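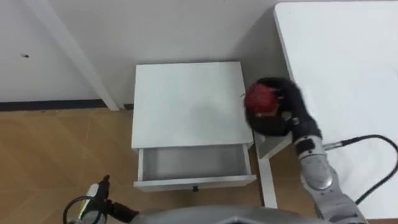

Dear all at Astano,

Thank you again for your patience with this one. I know the last report was thin, and I promised a fuller one once the second batch of Toleo phones had been out with people for a while, so I hope you'll forgive me if I go on a bit.

The short version is that the Toleo is in good shape and we still expect to have phones ready to ship in December. The longer version has a few bumps in it.

We now have 200 test phones in daily use, and between them the testers have sent in 323 bug reports. That sounds like a lot, and I'll admit my heart sank a little when I saw the number, but a good many are the same complaint in different words. The most common by far is the screen dimming too eagerly in the evening, especially for people who read in bed with one lamp on. Khang Mạc has rewritten the way the phone reads its light sensor, and the new version went out to all testers last week. The grumbling has quieted down a good deal since then, although it's early and I'd like another few weeks before I call it fixed.
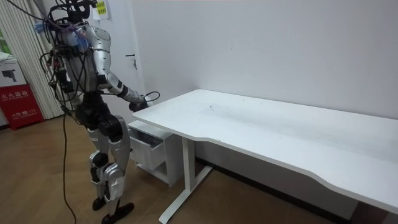 The battery is the part I'm proudest of. You may remember that we started with a smaller cell and that it was, to be kind about it, tired by dinner time. The new one is 3,000 mAh, and most testers tell us they get to bedtime without hunting for the charger. The phone is a hair thicker as a result, and we had two letters about that, both very polite.

Now the bumps. Juška, who make our back covers, have changed the coating they use, and the first samples came back with a slightly greasy feel that none of us liked. They've been lovely about it and are sending a fresh set, but it has cost us almost three weeks. We had slack in the schedule for this sort of thing and we've now used most of it.

The other one is the camera app. It's slow to open when the phone is low on storage, and I'm sorry to say we don't yet know why. Khang has a theory about the thumbnail cache and is working through it now.

On money, we have spent 60 percent of the grant, a touch under plan, mostly because the store listing and packaging work with Trodatus moved into the next period. Their invoice will land in the next report, so please don't be alarmed when that line jumps.

Before I write again we plan to approve the back cover, close out the camera problem and freeze the software for the first shipping phones. I'd also dearly like to settle the ringtone, which we are still arguing over.

If anyone at your end would like a test phone, do let me know which color and I'll put one in the mail.

With warm thanks from all of us on the Toleo team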